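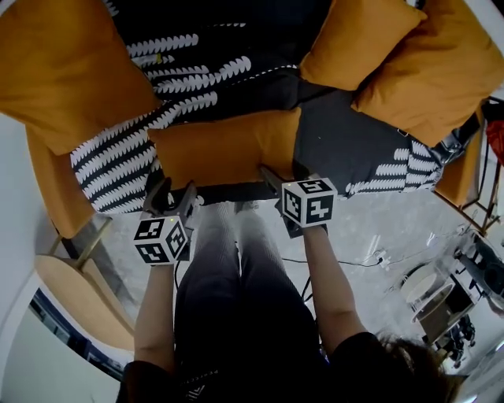 Le club de robotique de Monenport a repris en septembre avec un nouveau projet, et je n'avais encore rien écrit dessus. Nous sommes huit inscrits cette année, contre six l'an dernier. Le projet s'appelle Zama. Le but est d'apprendre à un bras robotisé à remettre un canapé en ordre : coussins redressés, plaid étalé.

Pour l'instant, le bras ne fait rien. Il faut d'abord lui fournir des démonstrations, et c'est nous qui les faisons, une pince dans chaque main. Les cubes blancs fixés au-dessus portent des marqueurs noirs qui servent à retrouver la position de chaque pince dans l'espace. On prend un coussin, on le pose contre le dossier, on ouvre les pinces, on recommence.

J'ai trouvé ça plus fatigant que prévu. Les pinces n'ont pas la souplesse des doigts et un coussin bien rembourré glisse si on le saisit par le milieu. Il vaut mieux le prendre par les coins. Le plaid est plus compliqué. Quand on tire d'un côté, l'autre suit, et il faut souvent reprendre depuis le début. Nous avons décidé de le garder pour la suite et de commencer par les coussins, au nombre de quatre.

Chaque séance dure une heure et demie. On se relaie, une personne aux pinces, une autre qui note les prises à jeter. Les miennes sont souvent trop rapides. On m'a demandé de ralentir et de marquer un arrêt avant de lâcher, ce que j'oublie encore une fois sur deux.

Le calcul des trajectoires se fait ensuite sur l'ordinateur du club. Je m'occupe surtout du tri des fichiers, avec un petit script que j'ai écrit pour repérer les passages où un marqueur n'est plus lu. Cela arrive quand on tourne trop le poignet.

La rencontre interclubs de Leltinham a lieu en février. L'épreuve Melnychuk, où nous sommes inscrits, donne quatre minutes par passage. Il reste à enregistrer les prises avec le coussin posé à plat au bord de l'assise, puis à lancer un premier entraînement pendant les vacances.

Publié le 25/11/2025 dans Robotique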